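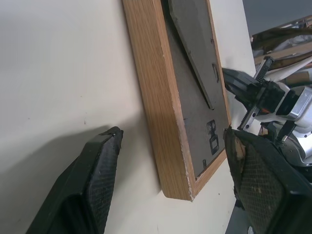
Fig. 4-1. Trasera de un marco de madera con pie plegado y colgador metálico.

4. MONTAJE DEL RIEL DE PARED STOLIVSIDE

Esta sección describe la instalación del riel Stolivside en paredes interiores de ladrillo, hormigón o placa de yeso. Para el montaje en techo, consulte la sección 5. El riel se suministra en tramos rectos que se pueden unir en línea o en esquina.

4.1 Antes de empezar

Compruebe que el paquete contiene el perfil, las grapas de fijación, las tapas de extremo y la bolsa de tornillería 353. Los cables y los ganchos se venden por separado. La bolsa 353 incluye tacos para pared maciza; los anclajes para placa de yeso no forman parte del suministro.

Herramientas necesarias:
– Taladro con broca adecuada al tipo de pared
– Nivel
– Cinta métrica y lápiz
– Destornillador de estrella
– Sierra para metal, si hay que acortar un tramo
– Lima fina

PRECAUCIÓN: Localice las conducciones de agua, gas y electricidad con un detector antes de perforar. No instale el riel encima de una toma de corriente ni en la vertical de un interruptor.

4.2 Marcado de la línea

1. Decida la altura del riel. En estancias con moldura de escayola, deje una separación libre suficiente para introducir la cabeza del cable con la mano.
2. Marque un punto en cada extremo de la pared y compruebe la línea con el nivel. No tome el techo como referencia.
3. Trace la línea a lápiz, sin apretar.
4. Marque el primer punto de fijación a 200 mm del extremo del riel.
5. Marque los puntos restantes cada 400 mm. Si el último vano resulta más corto, mantenga igualmente una grapa junto al extremo.

NOTA: En paredes de placa de yeso, desplace los puntos para que coincidan con los montantes siempre que sea posible. La distancia entre grapas puede reducirse, nunca aumentarse.

4.3 Fijación de las grapas

1. Perfore en los puntos marcados, con la broca perpendicular a la pared.
2. Retire el polvo del interior de los agujeros.
3. Introduzca los tacos hasta que queden enrasados.
4. Coloque cada grapa con la pestaña larga hacia arriba y atorníllela sin llegar al apriete final.
5. Apoye el nivel sobre las pestañas. Corrija la posición de las grapas dentro del margen que permite el agujero ovalado.
6. Apriete todos los tornillos a mano. El uso de atornilladores de impacto deforma la pestaña y el perfil deja de encajar.

4.4 Corte y colocación del perfil

1. Si es necesario, corte el perfil a medida. Proteja la cara vista con cinta de pintor y corte desde esa cara hacia la posterior.
2. Repase el borde con la lima hasta eliminar la rebaba. Una rebaba en el canal interior impide que el gancho deslice.
3. Presente el perfil inclinado sobre las pestañas superiores y empuje la parte baja hacia la pared hasta oír el clic en cada grapa.
4. Para unir dos tramos, inserte la pieza de unión hasta la mitad en el primero y acerque después el segundo. La junta debe quedar entre dos grapas.
5. Coloque las tapas de extremo.

PRECAUCIÓN: Para desmontar el perfil, descargue antes todos los cables. No haga palanca contra la pared.

4.5 Cables y ganchos

1. Introduzca la cabeza del cable en el canal y gírela un cuarto de vuelta.
2. Deslice el cable hasta su posición.
3. Presione el pulsador del gancho, súbalo a la altura deseada y suelte.
4. Tire hacia abajo con firmeza para comprobar el bloqueo.

La carga máxima es de 20 kg por metro de riel, repartida entre los cables. Este valor corresponde a pared maciza con los tacos suministrados. En placa de yeso rige la carga indicada por el fabricante del anclaje – si es inferior – para cada punto de fijación.

NOTA: El gancho Zestport antiguo, de pulsador lateral, es compatible con el canal, pero no con el cable trenzado de la serie actual. No combine ambos.

4.6 Colgado de marcos

1. Revise el colgador del marco y su sujeción. No utilice el pie de sobremesa como punto de cuelgue.
2. En marcos anchos emplee dos cables, con una anilla a cada lado, a la misma altura.
3. Enganche el marco y suelte el peso de forma gradual.
4. Ajuste la altura moviendo los ganchos. Con dos cables, corrija un lado cada vez.
5. Pegue topes de fieltro en las esquinas inferiores si el marco roza la pared. Los listones astillados deben repararse antes de colgar la pieza.

4.7 Comprobación y mantenimiento

Pasado un día desde la carga inicial, revise el nivel del riel y la posición de los ganchos. Repita la revisión cada vez que cambie la distribución del peso. Limpie el perfil con un paño seco; los productos con amoníaco atacan el lacado. No lubrique el canal.

Si un gancho cede bajo carga, retírelo y sustitúyalo. El mecanismo de bloqueo no admite reparación. Si cede una grapa, descargue el tramo completo, desmonte el perfil y rehaga la fijación en un punto nuevo, separado del agujero anterior.

Última actualización: julio

Documentos relacionados
Sección 5. Montaje en techo del riel Stolivside
Sección 6. Esquinas y uniones
Ganchos Zestport: tabla de compatibilidad
Iluminación para riel Rurkside: guía de conexión
Ferraro: condiciones de garantía y piezas de recambio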